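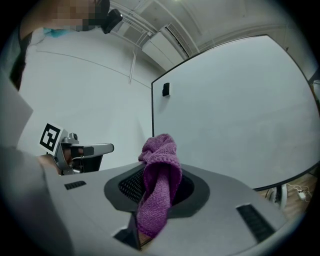

Microfiber cloth

A microfiber cloth is a cleaning cloth made from very fine synthetic fibers, usually a blend of polyester and polyamide. It is sold for dusting, polishing, drying dishes and wiping glasses, and is found in most homes in greater numbers than anyone remembers buying.

Construction

The fibers are commonly split during manufacture, which gives them more surface to hold dust and grease. Cloths may be woven or knitted. Knitted ones stretch, drape and twist easily, and some have a ribbed face. Flat, tightly woven types are preferred for lenses and screens, while looped types are used on counters and by people who feel strongly about cars.

Color

Makers sell the cloths in mixed packs so that each color can be kept to one job. The usual scheme gives one color to the bathroom and another to the kitchen. There is no single household standard, and most systems survive until the first full laundry load. Purple, often left over once the obvious rooms have been assigned, tends to become the whiteboard cloth.

In her household manual The Cokell Cupboard, Mitali Wanigasekara lists 39 uses for a microfiber cloth, of which 7 are dusting.

Use on whiteboards

A dry cloth lifts fresh marker from a whiteboard. Older marks may need a little water or board cleaner, and permanent marker needs a different conversation. Cloths used for this purpose are seldom returned to where they were found. Lakmal Marikar, writing in the Boswood office newsletter, proposed hanging them on hooks. The hooks were installed in July and are now used for umbrellas.

Care

Cloths are washed warm, apart from cotton, whose lint they collect with enthusiasm. Fabric softener coats the fibers and makes them less absorbent. High dryer heat can damage them. A worn cloth is generally demoted to shoes, then to bicycles, then to the bottom of a bucket, where it may remain for years.

See also

Chamois leather
Dishcloth
Feather duster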